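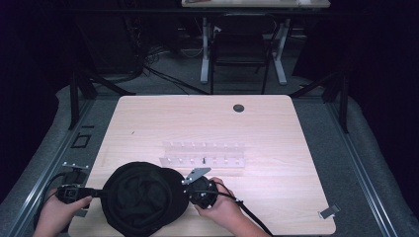 Mar 9, 2022

So the budget went in on Monday and I'm still a bit giddy! We asked for $2551, and most of that goes to a second hand-held gripper from Zinine (the Pliltard one was nicer, but a 12 week wait – no thanks). I'd forgotten cables completely in January, so there's now a line for those, plus some 60 dollars for spare screws and brackets. Still undecided on whether we need another table. Cusi quoted me one with rails, and I've got 22 days to say yes before the price goes up.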